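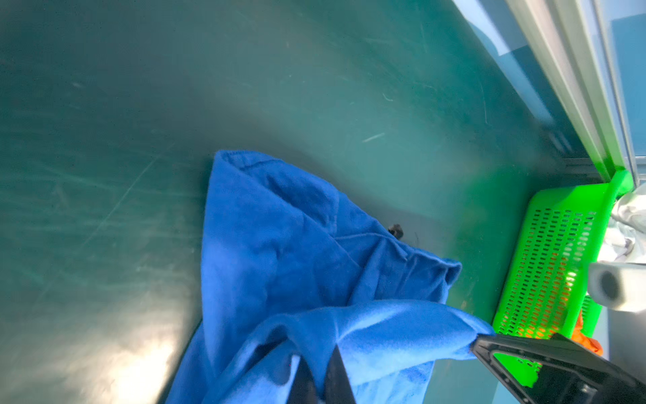

Cloths and Towels at the Sundstead Workroom

4 April 2019

Hanneke Van Rooij has kept the linen cupboard at Sundstead going since the workroom moved over from Trarkby. In March we went through the whole lot, shelf by shelf, and made a list of what was worth keeping. There were 47 cloths in all, and 15 of them went into the rag bag.

The blue microfiber towels get the most use. They have a hemmed edge and go a bit fuzzy with age, and a slightly pilled one is still fine for wiping down a tabletop. We only throw them out when the hem goes.

For folding, start from a crumpled towel on a clear patch of table. Find the hemmed edge first, pull out the nearest corner and work along from there. Folding in half twice gives a square that fits the middle shelf – the top one is too shallow.

The teal-green table has picked up plenty of fine scratches and scuffs. Hanneke would like to leave it as it is. The Hililberg group asked about having it resurfaced, but the quote was for nearly 6 weeks without a table.

Washing is at 40 degrees with no fabric softener. Microfiber is washed separately from the cotton tea towels and dried on the rail by the back door.

Spare towels are in the box marked Jiang, under the sink. Please take no more than 2 at a time and put used ones in the basket by the door.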